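Caja organizadora Granström: un mes con ella en la mesa del salón

Buscaba una caja abierta para la fruta pequeña, la que acaba rodando por el mantel. La Granström naranja me costó 330 pesos y la tengo en casa desde abril.

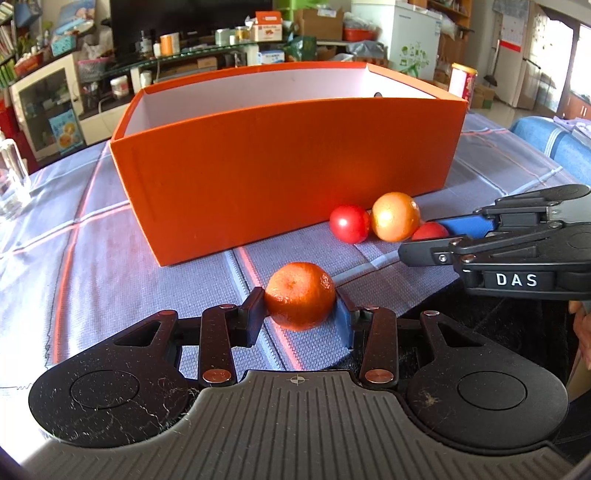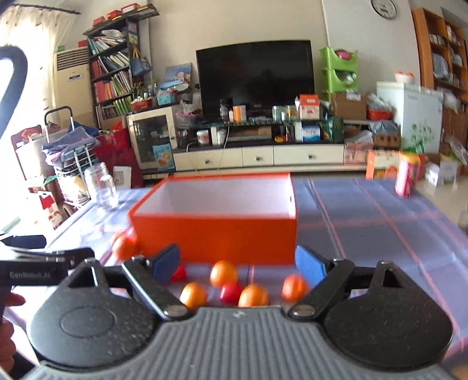
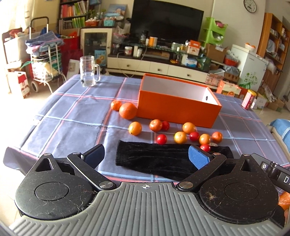
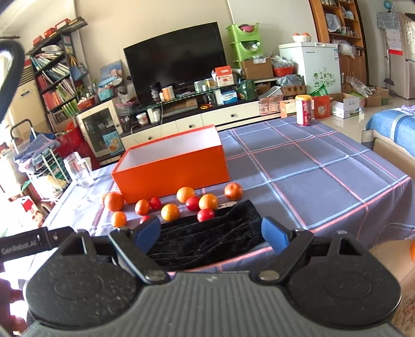
La caja naranja de interior blanco, sobre la mesa del salón.
Fotos: Brenda Haslam

Llega plegada y se arma en un par de minutos, sin pegamento. Las instrucciones son un dibujo bastante malo, pero no hacen falta. Es rectangular, sin tapa, naranja por fuera y blanca por dentro. El naranja es fuerte, más de lo que parecía en la tienda. Con mandarinas al lado casi se confunde.

La uso para naranjas, mandarinas y tomates cherry. El interior blanco me gusta por una razón práctica: una pieza que empieza a estropearse se ve enseguida. En una cesta oscura que tenía antes, marca Jasitz, las de abajo se me pasaban siempre.

El fondo es liso y la fruta redonda se mueve al levantar la caja. Lo arreglé con un paño negro doblado. El paño suelta pelusa y hay que sacudirlo, así que quizá lo cambie por papel de cocina. Con los tomates conviene poner algo debajo, porque se marcan con el peso de las naranjas grandes. Yo los dejo para el final, arriba.

Sobre la resistencia: le he metido naranjas hasta el borde y las paredes largas ceden un poco hacia fuera. No se ha roto nada. La humedad me preocupa más. Se me volcó medio vaso de agua en la mesa y una esquina quedó ondulada. Ahora seco la fruta antes de guardarla.

Wayne Furnival, mi cuñado, tiene la versión de plástico de Stivitz. Se lava bajo el grifo y aguanta más, pero le costó 200 pesos más que la mía y ocupa lo mismo cuando no se usa. La Granström se pliega y cabe detrás de un mueble.

A favor: precio, color interior, se guarda plana.
En contra: no soporta el agua, fondo resbaladizo, sin tapa.

Para fruta que se come en pocos días cumple bien. Para la cocina, junto al fregadero, compraría la de plástico.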